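The phone table, February
February
By Siiri Honkanen

Quick one, typing this before the bus. Promised a gallery of the phone table and kept not doing it, so sorry to the two people who asked. Pictures first, more words when I have the time.

For anyone new – the shelf at Lamden is where the old handsets go when people upgrade. We lend them out again, or pass them on, or they sit there. As of this month there are 86 on the list, and I'd guess a third of those have no charger that fits. The cloth gets shaken out, phones get laid out, cases get matched up, and then they go back in the trays with a new label each.

The cloth is the fern one. Gray ferns, leafy sprigs, little orangey peach blossoms. Came off a remnant roll from Stovivari and has been on the table ever since. I had wanted plain. Ott Ķēniņš voted for the ferns and Ott was right, a black screen is dead easy to spot on it. It also washes well, which plain white would not have after the coffee business.

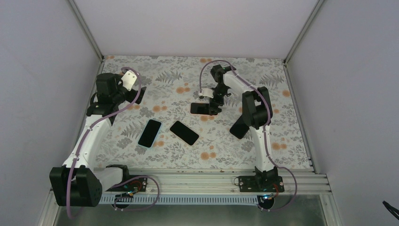

Phones out

Not a big batch, on purpose. Last time we tried to do a whole tray in one go and mixed up the labels, took till 9 pm to sort out. Small lots now. Lay them flat, leave a gap between, keep the ones with cases in their cases untill the label is written.

Cases are the real headache. People hand in a phone with no case, or a case with no phone, and every so often a case that fits nothing we have ever owned. The spare case box is over 600 grams of silicone and hard plastic, I put it on the kitchen scale. Blues and clears mostly. If you need one for a smaller model come and dig, please.

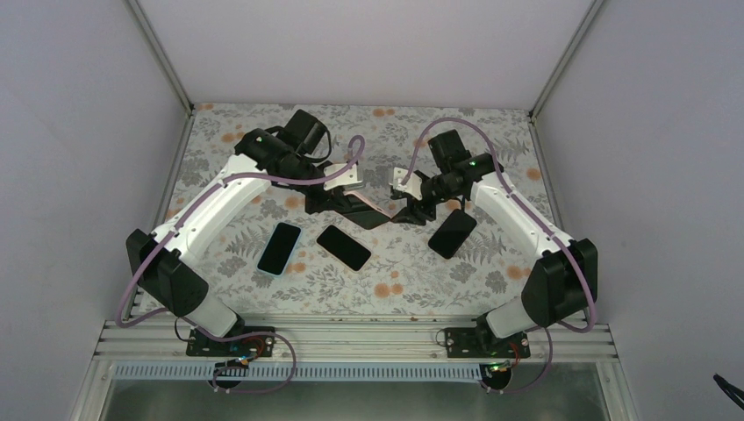
Three phones on the ferns, screens black. Light blue case on the one furthest left.

Colors do help though. Easier to shout "the blue one" across the room than read out a serial number. Ott wants colored dots on the backs of all the plain ones, I say the dots fall off. To be continued.

Cloth again up close, I like this fabric more than I should. Some of the gray bits are proper feathery ferns and some are more like round bushes. Blue case and pink phone both look nice on it.

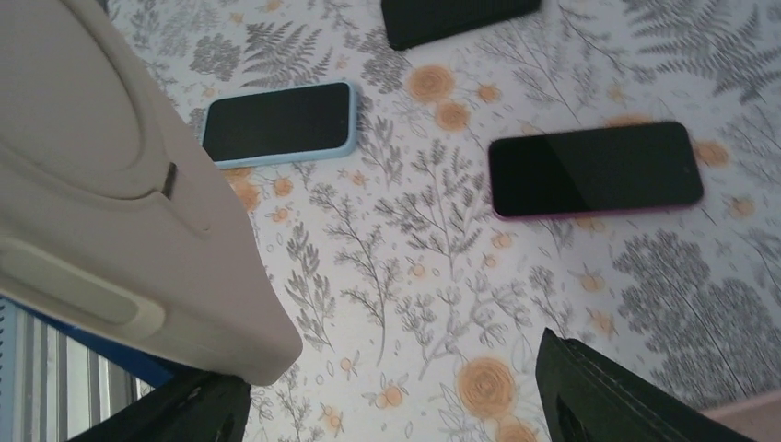
Labels are the other thing. New ones from Cekberg, a bit bigger, and the glue is better than the last lot. Number at the top, month underneath, and write in pen not pencil, the pencil ones from last winter have gone. We got through a sheet and a half. 97 is still missing from the numbering, so if anyone has a label 97 stuck to a notebook or a lunchbox, just tell me and I'll cross it off.

Trays go back on shelf 6, left side. Right side is cables and I'm not opening that conversation here.

One more with the ferns and blossoms spread out. Same cloth, same table as ever.

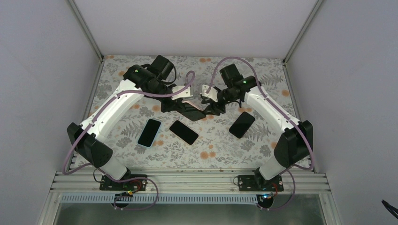
Lamden Handset Shelf Team

Loans as usual, ask me or Ott. Bring it back with the case it left in. Charged would be lovely, half charged is fine. If you're handing one in, take your own accounts off it first and pop the SIM out, we had four with the SIM still in and I had to chase everbody.

Still want: short charging cables, a decent pair of tweezers, a second cloth for when this one is in the wash. Ferns or no ferns, no opinion. Well, ferns.

More pictures when the next tray is done.

Siiri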